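Praltbridge sets new lending terms for town meeting rooms

10/06/2026

Praltbridge will move its public meeting rooms to a single booking schedule this fall, replacing the separate arrangements that each building has kept until now. The change covers the rooms at the Eklund building, the two floors at Brullside and the former reading room on the market street. The town recorded 2810 bookings across the three sites in the last full year.

Under the new terms, a room is reserved in blocks of two hours. Groups registered in the town pay no fee for the first block in any week and a flat charge for each block after that. Commercial users pay from the first hour. The previous system priced rooms by floor area at Brullside and by time of day at Eklund, and the reading room had no published rate at all.

Birger Nordin, who manages municipal property for the town, said the old rules produced different charges for the same use. "A language class could pay three different amounts in three different weeks, depending on which building had space," he said. "The rate now follows the type of user. The building doesn't enter into it."

An internal review completed in April found that 133 bookings in the previous year had been entered twice, in most cases when a group phoned one building and wrote to another. Double entries blocked rooms that then stood idle. The review also found that cancellation notices were handled under four sets of rules, one of which dated from before the Brullside renovation. 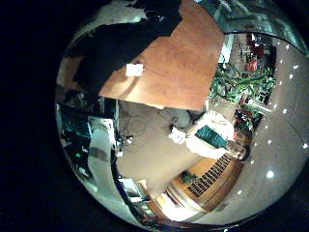
A wooden tabletop with a small white card on its surface.

The new cancellation rule is uniform. A booking may be withdrawn without charge up to 10 days ahead. After that, half the fee is due, and a registered group that fails to appear loses its free block for the following month. Groups with a standing reservation must confirm it twice a year.

Furniture is handled separately. Tables and chairs stay with the room and may be rearranged, but must be returned to the layout posted by the door. Projectors, screens and extension cables are issued against a signature at the front desk of each building. Cooking is permitted only at Eklund, in the ground-floor kitchen – the other sites are not approved for it.

The schedule will run on software supplied by Boretti, which already handles the town's parking permits. Setup is covered by the existing contract. Paper forms will still be accepted at all three front desks, and staff will enter them on the day they are received.

Sixten Sæther, who chairs a local chess club with a long-running reservation at Brullside, said the club expects to pay slightly more under the block system. "Our evenings run to three hours, so we will be charged for four," he said. The club has asked for a one-hour extension option. Nordin said the request would be considered when the terms are reviewed after the first year.

Nearly 1000 registered contacts will receive the new terms by mail before the changeover. Reservations already confirmed for dates after the change will be honored at the old rate – any extension or change of room will be charged at the new one.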